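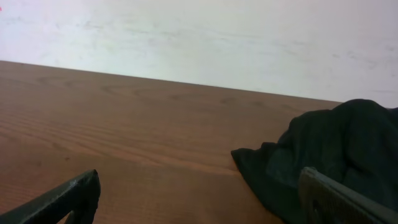 I have come around to a position that got me laughed at over dinner at Beverley Whitelaw's house, and I'm going to defend it anyway: the kitchen table is the best place in any home to fold laundry, and beds and couches should be retired from the job. My whole case rests on having something hard underneath you. A dark cloth heaped up on bare wood looks like what it is, one crumpled piece of cloth, and you can take hold of a corner and get going. Put the same heap on a comforter and it's gone! It sinks in, it picks up fuzz, and you end up smoothing the comforter and the shirt at the same time (and doing neither one very well).

I grew up with a bed-folding mother, so I know the other side. She'd dump everything on the quilt after supper, fold half of it, get a phone call, and at bedtime the other half went on the chair. It lived on that chair until Tuesday. I love her dearly, but that chair was a crime.
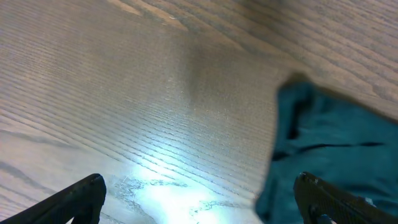 The objection I hear most is that a good table will get ruined, and my friend Saskia Cosgrove says it with real pain in her voice, like I'm dragging a bike across it. Come on, it's cotton. If your table has little scratches and scuffs that jump out when the light hits the wood, a soft teal cloth sitting on top of it is not your suspect. Look at the plates, the keys, the homework done with a ballpoint and no paper underneath. I'd go further and say a table with a few marks is easier to live with, and you stop hovering over people with coasters.

Crumbs are a fair complaint, I'll give her that one. So wipe it down first and let it dry while you go get the basket. Dinner also puts a deadline on you, and I happen to think that's wonderful - a bed will let you quit halfway, but a table has to be cleared before anybody eats.

And you get room! A T-shirt wants to be laid out flat all the way, sleeves and hem and everything, before you make the first fold. Try that on your knees in front of the TV and tell me how the sleeves came out.

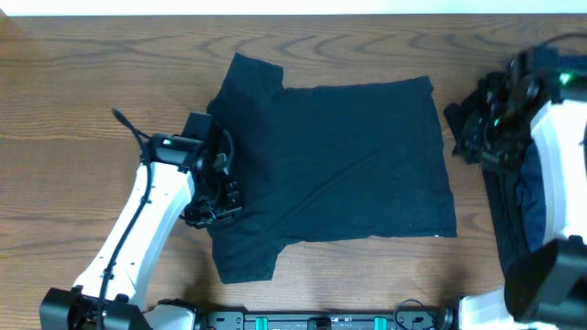

*Black tee, laid out sideways on the wood.*

Su-bin Jin still folds in midair, standing up, chin holding the collar, and hers come out better than mine. I have no answer for that. I'm keeping the table.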